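About Fedalside School Gardens

Fedalside School Gardens builds and looks after vegetable beds, native borders and compost systems with schools. We began with one neglected courtyard and a principal who wanted sunflowers by graduation. We told her she could have sunflowers in August, when the building would be empty. She took it well enough, and we planted peas.

That conversation still sums up most of our work. School gardens get a lot of praise and not much weeding. We have read the brochures that say a raised bed will lift test scores, fix lunch and calm down the seventh grade. Maybe. We haven't seen evidence we'd put our name to, so you won't find those promises on this page. We can tell you that students who grow radishes will usually try one, and that plenty of them don't like it.
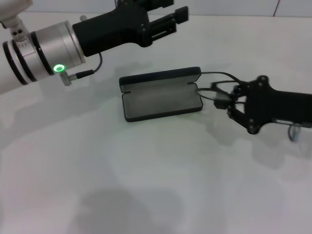
Our founder, Perihan Kaplan, taught biology for 22 years before she started Fedalside, and she had watched two gardens go under in that time. Both had a ribbon cutting. Neither had anyone assigned to water in July. She now asks about summer before she asks about anything else, and if a school can't answer, we suggest pots on a windowsill and a second meeting the following year. Some schools find this discouraging. A few have gone with other companies.

Tarık Karabulut runs construction. He is hard to impress when it comes to soil products and will not buy bagged mix without opening a bag first. He also has views on landscape fabric, mostly unprintable. Serpil Sarıgül handles lessons and teacher training. Her lesson plans fit a normal class period, including the walk outside and the hand washing, which is more than we can say for most of what we were using before she joined.

What we do

We test the soil and send you the full lab report, including the parts that cost you money. We build the beds with your students where that makes sense and without them where it doesn't (moving gravel is not a lesson). We visit every 2 weeks during the growing season. In May we sit down with staff and write a summer watering list with real names on it. "The garden club" is not a name.

What we don't do

We don't install living walls. We were asked for one at Kirnanness Middle School, priced it properly, and the school bought fruit trees with the money. We also don't do one-day makeovers. Over 300 people can plant a lot of marigolds on a Saturday, and the slugs will be grateful.

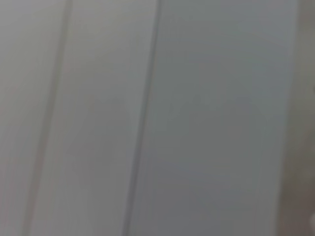

Does a school need a big site to work with you?
A sunny strip 20 feet long is plenty for a first year, and we'd take that over a large field with no spigot. Sun and water matter much more than size. Walk the spot in the morning and again after lunch before you call us, and write down where the shade falls.

Working with us

The first site visit is free. Gülizar Çetinkaya answers the office phone and schedules visits, and she will want to know who holds the key to the outdoor faucet. Please find out ahead of time. It takes longer than you'd think.

We have no waiting list for schools that want a small garden. Larger projects start in the fall, so the beds can settle over winter before anything goes in them.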